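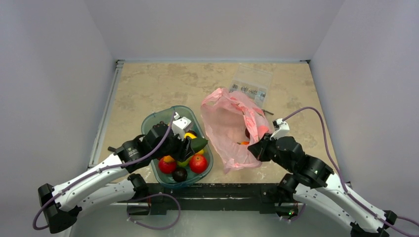 味噌を自分で仕込むなら塩は多めのほうが失敗しない、と前の投稿に返信をもらった。うちの配合だと塩分は12%台なので、確かに低めではある。少し長くなるので続けて書く。

去年の配合は、乾燥大豆1キロ、米麹1キロ、塩500グラム。煮た大豆は2キロを少し超えた。塩は先に計って、ひとつまみではなく軽く一握りを別の皿に分けておく。最後に表面に振る分。

返信では13%まで上げるよう勧められた。カビの出方を考えればもっともだと思う。ただ、うちは味噌汁より和え物に使う量が多いので、塩が立つと使いにくい。今年は半分だけ塩を増やして、二つの容器に分けて仕込んだ。

容器はDukentのホーロー容器と、昔からある甕。ホーローは匂いが残らず洗うのが楽。甕は重い。空でも棚から下ろすのが面倒なので、年々ホーローの出番が増えている。

大豆はDrellivvilleという通販の店で買った。値段は去年より129円上がっていた。粒は揃っていて、割れた豆は少ない。送料を入れると近所の米屋とあまり変わらないが、米屋の大豆は2月に入るとすぐなくなる。

浸水は18時間。夕方に水に入れて、翌日の昼に煮始める。豆を指で割って、芯に隙間が残っていなければよい。冬の台所だと12時間では足りないことがあった。

煮る時間は鍋だと4時間ほどかかる。今年は圧力鍋を使い、三回に分けた。一回につき加圧20分、あとは自然に圧が抜けるまで置く。豆は鍋の三分の一までにする。皮が蒸気口に詰まると危ないので、落とし蓋も入れた。

親指と小指で挟んで簡単につぶれれば煮上がり。ここで硬いと、後からどうやってもつぶが残る。つぶの残った味噌が好きな人はそれでもいいと思う。うちは残さない派。

つぶす作業はJostleyの手回しミンサーでやった。去年までは厚手の袋に入れて麺棒で押していたが、二年続けて袋の角が破れた。ミンサーは洗う部品が多い。それでも所要時間は半分以下になった。

麹と塩は先に混ぜておく。塩切り麹という。固まった麹を手でほぐしながら塩をまぶす。指にささくれがあるとかなりしみる。手袋をしたほうがいい。

豆が熱いうちに麹と合わせないこと。目安は人肌。煮汁は捨てずに取っておき、硬さの調整に使う。今年は湯のみ一杯弱入れた。耳たぶより少し硬いくらいで止めた。

丸めて容器に詰める。投げつけて空気を抜くやり方もあるが、集合住宅なので音が気になる。こぶしで押し込むだけにしている。隅に隙間ができやすいので、壁に沿って強く押す。

表面を平らにして、取っておいた塩を縁に多めに振る。カビはだいたい縁から出る。その上にラップを密着させ、重石を載せて、紙で覆って紐でしばる。重石は袋に入れた塩で代用している。最後は漬物に使えるので無駄がない。

置き場所は北側の廊下。夏でも直射日光が入らない。湿度計を置いていたら、梅雨の間は70%を下回る日がほとんどなかった。それでも去年はカビが小さく二か所出ただけで、周りごとスプーンで取って終わり。

天地返しは7月に一度。やらない人も多いようだし、やらなかった年の味噌も普通に食べられた。上と下で色が違うのが気になるので、自分はやる。ついでに味見もできる。

費用の質問もあったので書いておく。今年は塩と麹も入れて一回分2,000円台の後半。麹がいちばん高い。市販の安い味噌と比べたら得にはならない。無添加の生味噌と比べれば安い。

麹はCraddockという麹屋の生麹を使っている。注文から届くまで一週間かかるので、先に麹の日を決めて、そこから逆算して豆を浸ける。届いたその日に使えないときは冷蔵庫へ。数日なら問題なかった。

乾燥麹でもできる。その場合は50度くらいのぬるま湯で戻してから使うか、煮汁を多めにする。一度、戻さずに使ったら仕上がりがかなり硬くなった。食べるときに酒でのばして使い切った。

たまり（上にしみ出る茶色い液）は捨てない。混ぜ込んでもいいし、すくって刺身につけてもうまい。量が多い年は水分を入れすぎたのだと思っている。

塩を増やしたほうの容器には紙に配合を書いて貼った。ペンで蓋に直接書いた年は、こすれて読めなくなった。開けるのは11月の予定。食べ比べたらまたこの続きに書く。

追記。黒豆で仕込めるかという質問が来ていた。やったことがないのでわからない。ひよこ豆は一度だけやった。甘くて色が薄く、半年で食べ頃になった。皮をむくのが手間で、それきり作っていない。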